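My day at the Stillach pension forum

15/01/2023

I promised a couple of you I'd write up the Stillach trip, so here goes, with coffee in hand and my feet up after far too much standing around in hard shoes. For anyone new: I look after the retirement plan at a mid-sized company, I'm not an actuary, and I go to these things mostly to find out what I should be worrying about next.

The forum was held in the old spa hall, which has lovely ceilings and terrible heating. There were 88 of us on the list and I think most people showed up, judging by the line for the coats. Flaltance paid for the lunch (very good soup, tiny rolls) and got the first slot of the morning in return.

Their talk was on what happens to people's savings after they stop working, and I enjoyed it more than I expected to! The speaker put up a chart of one made-up saver who retires with a decent pot, gets nervous, moves the lot into cash and then spends almost nothing until she's 70-something. Her money was fine. She just never felt sure enough to use it. I've had that exact conversation with people at work, and I never know what to tell them beyond "please talk to somebody."

Then came the part everybody had come for, the panel on default funds. Trisport runs its own plan in-house and had moved its default to a higher share of stocks for younger staff last July. Głowacki went the other way and kept things cautious, with a slow slide into bonds starting 13 years before retirement. Both sides were polite about it for maybe ten minutes - after that it got lively.

What struck me was how much of the argument came down to the letters they'd sent out. Trisport sent every member a four-page note before the switch, and had 1101 replies, most of them asking the same thing: do I have to do anything? (They didn't. It said so on page three.) 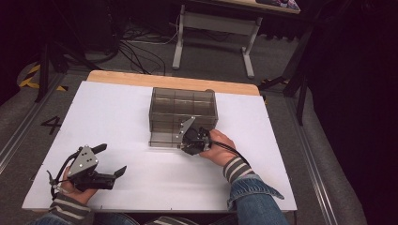 Liv Vik thought page three was the whole problem. If the one line people need is buried that deep, she told the panel, then the plan has written the letter for its lawyers, and members will go on phoning in a panic every time a fund changes its name. She wanted the answer in the first sentence and the legal text in a separate sheet. Somebody from Głowacki said the rules wouldn't allow it, and she asked him which rule, and he said he'd get back to her.

I wrote that down and underlined it twice, because our own letter goes out this spring and guess where the important line is.

After lunch I went to the small session on fees. It was dry, I won't pretend otherwise, but I did learn that we should be asking our manager for trading costs separately from the yearly charge. I'd always assumed they were in there. They might be! I've emailed to ask.

The last talk ran over and I missed the end of it to catch my train. If you stayed and took notes on the annuity part, please send them my way.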